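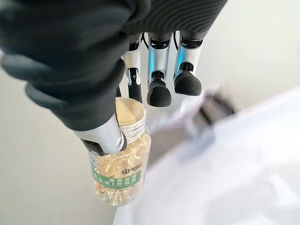

Slide 1. Clear plastic supplement jar, lid on.

Speaker notes, Chukwuemeka Ogundipe. Pharmacy assistants' evening, Rakenden Community Centre

Leave slide 1 up while people find seats. Thank Estari for the room. Phones off, tea at the break.

OPEN
Hands up who asks every customer about vitamins when they pick up a script. Wait. Then: who asks about fish oil, magnesium, the powder from the gym. Fewer hands usually. Carry on from there.

WHY PEOPLE LEAVE IT OUT
Don't think of it as medicine. Bought it at the supermarket. Worried they'll get a lecture.
Tell the Isah Street story - lady on warfarin, started St John's wort in June, told her hairdresser before she told us. Keep it short!! Ran over last time.

WHAT TO SAY AT THE COUNTER
"Are you taking anything else, even now and then?" Not "any other medications". Say it twice, slowly.
Calcium and thyroid tablets - spacing. Iron and tea. Don't get dragged into doses, send it to the pharmacist.
If someone asks about turmeric, park it for questions.

THE IVITZ SURVEY
Our own shop, 52 customers. 5 had ever mentioned a supplement without being asked. Pause here. Small numbers, one shop, say so before someone else dose.

LABELS
AUST L vs AUST R. Draw on whiteboard, bring own marker, theirs are dead. Listed is not the same as registered.
Storage - not the glovebox, not the bathroom cuboard.

PAIRS, five minutes
One customer, one assistant, swap. Walk round. 90 seconds each for feedback, be strict.

CLOSE
Handout's by the door. Questions, then turmeric.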